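Häufige Fragen zur Umstellung in der Wäscherei Hornberg

Was ändert sich ab Januar für uns?
Ich fange mal mit dem an, was bleibt: die Verträge, die Pausen, der Kaffee. Neu ist, dass Skitby uns beim Falten hilft. Die Anlage schafft 200 Teile pro Schicht, vor allem Handtücher und Kissenbezüge.

Verliere ich meinen Platz am Falttisch?
Nein! Wir sind 18 Leute in der Halle und das bleibt so. Wer mag, wechselt in die Kontrolle oder zeigt dem System, wie man Kleidung greift.

Muss ich dafür programmieren können?
Ach was. Ich kann es auch nicht. Man nimmt den Greifer in die Hand und macht, was man sonst mit den Fingern macht, nur halt langsamer (die ersten Tage nervt das, ich geb's zu). 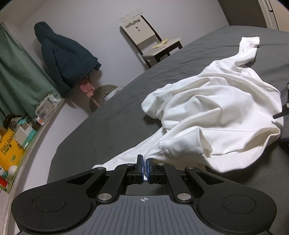

Üben mit dem Greifer

Wo packe ich ein Oberteil am besten an?
Ich nehme gern eine Ecke und lasse die blauen Spitzen eine richtige Falte fassen. Bei zerknüllten Sachen lieber einmal mehr ansetzen.

Zählt das Üben als Arbeitszeit?
Ja, komplett. Tragt es bitte bei Edit Fülöp ein, auch wenn es nur eine halbe Stunde war.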